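Nakau table cell: set-up and care FAQ
Maintained by Sumaiya Bandara, Mernix, Sarimdale site

Which arm settings should I load before a run?
Load the table profile, then home the arm. Do not edit the joint limits by hand. If the profile will not load, restart the controller and try again before you raise a fault.

How are objects put back between runs?
Use the reset command. Plates, mugs and baskets return to the positions in the layout file. Anything added by hand is removed. 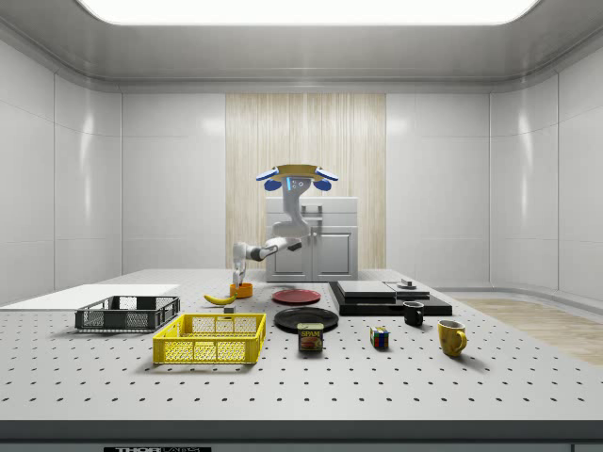
Layout files are kept per task, so a reset under the wrong task name gives a valid table with the wrong positions. Check the task name first. Teodor Dobre keeps the master copies.

The fingers close but the object slips. What do I change?
Check pad friction first, then closing force. Thin rims need both pads in contact before the lift starts. Raise the force in steps of 2 and repeat the grasp after each step. If it still slips at 58, stop and look at the pad alignment.

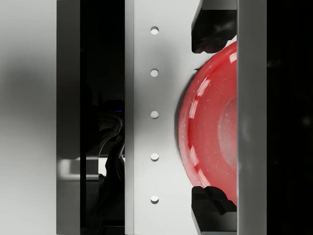

Red bowl between the finger pads, wrist view.

Can I change the pad shape?
Yes, but the collision mesh has to be rebuilt with it. Floarea Grecu has the script. A pad with an old mesh will pass the start-up check and fail on contact.

How often should the wrist view be calibrated?
Every 2,000 cycles, and after any change to the gripper. The counter is on the status page. It does not reset itself.

Placing on the raised platform 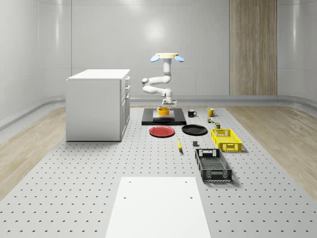

2 min read

The platform needs its own approach height. With the table value the fingers come in too low, and the arm stops on a collision warning. Set the height in the task file, not in the arm profile.

Lower the arm straight down for the last part of the move. Open the fingers only when the contact flag is set.

The arm stops above the platform with no warning. Why?
Usually a time-out. The limit is 2,520 steps per run. Slow approach speeds use it up early.

Who do I contact?
Gripper and pads: Floarea Grecu. Layout files: Teodor Dobre. Anything else: Gyula Rácz, Monday mornings.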